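Help > Tables and Work Surfaces > White Tops FAQ

White matte tabletops: frequently asked questions

Does a white matte top really stay cleaner than a glossy one?

No, and we wish the catalogs would stop saying so. A matte finish hides fingerprints and hides dust fairly well. It does nothing about coffee, pencil, newspaper ink or the gray smudge a dark sweater leaves where your forearm rests. Gloss shows everything but lets go of it quickly. Matte shows less and hangs on to it longer. Pick the one that annoys you less.

Why does my new top look two different colors?

This is the most common complaint we get in the first month, and people are usually ready to send the thing back. Before you do, turn off the lamp, open the blinds and look again. A flat white surface picks up every difference in the light over it. You can have a warm patch near the middle and cool gray in the corners on a top that is the same white all the way across.
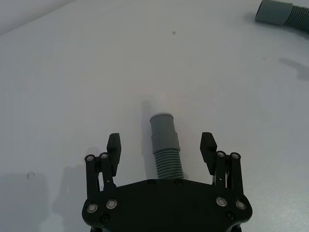 Answers by Anju Singhal, Work Surfaces Desk — last revised in May

The gray toward the corners of a table like this comes and goes with the lighting. If you want a fair test, lay a sheet of plain printer paper in the bright part, look at it, then slide it to a corner. If the paper changes along with the table, you're looking at light. If the paper stays the same and the table doesn't, write to us, and say what time of day it was.

Could it be yellowing?

It could, but not in the first week. Yellowing from sun usually has an outline. Lift the thing that has been sitting in one spot the longest (a printer, a plant pot) and compare. No outline, no yellowing worth arguing over.

Will a different bulb fix it?

Partly. One lamp over the middle will always give you a bright middle. Two weaker lamps set apart do better than one strong one, and swapping a warm bulb for a neutral one takes out the cream cast. We'd try moving the lamp you already own before buying anything. The Chauhan clip lamp we sell is fine. It's also a lamp.

Do I need a special cleaner for matte surfaces?

We have our doubts. Skeltuvell sells Tramness, a spray "for matte whites," in an 18 oz bottle, and we stock it, and it works. So does warm water with a drop of dish soap, followed by a second cloth with plain water. We have tried both on the same table for a good while and couldn't tell the halves apart. If you like the smell, go ahead.

Skip anything gritty. Scouring powder can polish a matte finish, and then you have a shiny spot the shape of your scrubbing for as long as you own the table.

What about melamine sponges, the "eraser" kind?

Same problem, slower. They are a very fine abrasive, whatever the box says. Once, lightly, on a stubborn mark is a risk some people take. Every Saturday morning habit we've heard about has ended with a shiny patch by the chair.

How do I get marker off?

Dry-erase marker: soap and water, then patience. Permanent marker: rubbing alcohol on a cotton ball, tested first somewhere out of sight, dabbed and not rubbed. Leave it on no longer than 30 seconds and rinse. Hairspray is the old advice. Most of what did the work in hairspray was the alcohol, and the rest leaves a sticky film, so use the alcohol.

Is the Zomum top scratch-proof?

The label says "resists 1,000 passes." We asked passes of what, and haven't had an answer we could repeat to a customer. Treat it as an ordinary top. Use a cutting mat for knives, put felt under anything ceramic, and lift a laptop when you move it. Scratches on white matte tend to look like dark pencil lines, and a fair number of them are only metal rubbed off onto the surface. Try soap before you despair.

My table sits against a pale wall and the two grays don't match. Can I order a closer white?

You can order a sample chip, and please do, but tape it up where the table will go and leave it there through an evening. Whites that match at noon can part company after dark. We no longer promise a match to any wall paint — too many returns.

Can I sand and repaint a top that has gone shiny?

Depends on what it's made of. A painted wood top, yes, if you have the weekend. A coated or laminated one, we'd say don't, although almost 54 people have written to tell us it went well. We rarely hear from the same people a year on.

Do you take back a top because of its color?

If it's within the return period and hasn't been scrubbed shiny, yes. Do the paper test first. Most of the tops that come back to us look perfectly even under our lights.

Contact the Work Surfaces Desk | © Work Surfaces Desk, all rights reserved | Back to top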